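The Silent Bell of Gandomow — which founding account should be used?

Posted 7/8/20 by Killian Vidal

I am preparing the entry on the Brotherhood of the Silent Bell for our parish handbook and have found two accounts of its founding that cannot both be correct. The first states that the Brotherhood was formed by the bell-founders of Gandomow after they cast a bell of 1,525 pounds and discovered, on the morning of its blessing, that they had forgotten the clapper. The second, printed in the Sinier almanac, holds that the clapper was made but was withheld by the blacksmith, Joly, in a dispute over 4 barrels of pickled herring. The almanac also gives the weight of the bell as 1,015 pounds.

I should be grateful for guidance on which version is accepted, and on whether the members' practice of nodding in place of ringing is old enough to be mentioned.

Tramik Reading Room

The herring account is the one generally accepted by those who have kept the Brotherhood's papers. The earliest minute book opens with a resolution that no smith be admitted to membership, and a second resolution, passed the same evening, that no herring be served. Neither would be easy to explain if the clapper had merely been forgotten.

The difference in weight should not cause difficulty. The larger figure includes the beam, the ropes and the sexton, who was seated on the bell when it was placed on the scales and declined to get down.
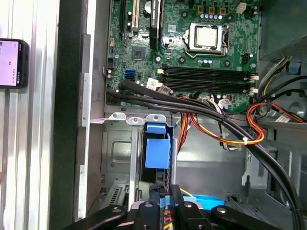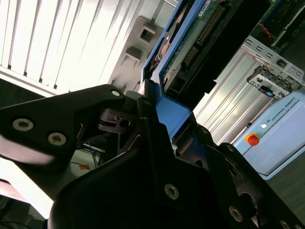

Were the members really forbidden to speak on bell days?

The rule applied only between dawn and the midday nod, and only to members of full standing. Apprentices were expected to speak on behalf of their masters and were fined if they did so inaccurately. The rule was relaxed after a December meeting at which the roof was seen to be on fire and the only apprentice present was asleep.

As to the nod itself, it appears in the minutes from the second year onwards and may safely be mentioned. The handbook should make clear that the nod is given once for each hour, with the hat removed. Midday is therefore a lengthy business, and members over a certain age were permitted to nod six times and bow for the remainder.

belltower_pedant

The reading room is mostly right but has left out the Sinier schism. Almost 200 members walked out over whether a nod should begin with the chin going up or down. They set up their own Brotherhood in Sinier with a very small bell that did have a clapper, and then voted not to use it. If the handbook omits this, letters will follow.

The Joly family still disputes the herring, by the way. Their version has it as eels.

Killian Vidal

I am obliged to both contributors. The entry will follow the herring account, with the eels given in a footnote and a separate paragraph for Sinier. If any reader holds a copy of the rules on bowing, I should be glad to see the page on hats.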